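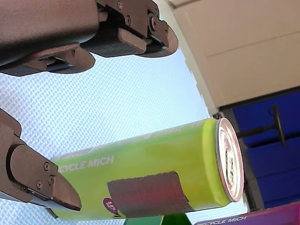
Hafþór Lund wrote in after the last edition to say that his Kondska bread oven never got a good crust until he stopped skipping the first burn-in, and he asked us to move that part to the front. Good call, so it now comes first!

Section 2: First burn-in and first loaf

Set aside a whole morning for this. It's slow, but the smell of a new oven coming up to heat is a real treat (well, after the first half hour, anyway).

1. Take out both racks and the baking stone. Wash the racks in warm soapy water. Wipe the stone with a dry cloth only.

2. Open a window and turn on the range hood.

3. Put the stone back on the lowest rails and close the door.

4. Turn the left dial to LOW and leave it there for 70 minutes.

5. Turn the dial to HIGH for 11 minutes, then switch off and let the oven cool with the door shut.

Note: A little smoke during step 5 is normal. If it's still smoking once the oven has cooled, run steps 4 and 5 again.

CAUTION: Never pour cold water on a hot stone. It can crack right through.

6. When the oven is fully cool, heat it again on HIGH until the green light comes on.

7. Slide in your loaf. For a first try we love a plain white dough made with 1000 g of flour, split into 2 loaves and baked one after the other.

8. Fill the steam cup to the line and close the door quickly – that early steam gives you the shiny, crackly crust.

9. Pull the steam cup out once the loaf has stopped rising, using dry oven mitts.

CAUTION: The cup handle gets as hot as the stone.

Note: Owners of the older Grandmont door will need to lift the latch slightly before pulling. For the steam cup on other models, see Section 5.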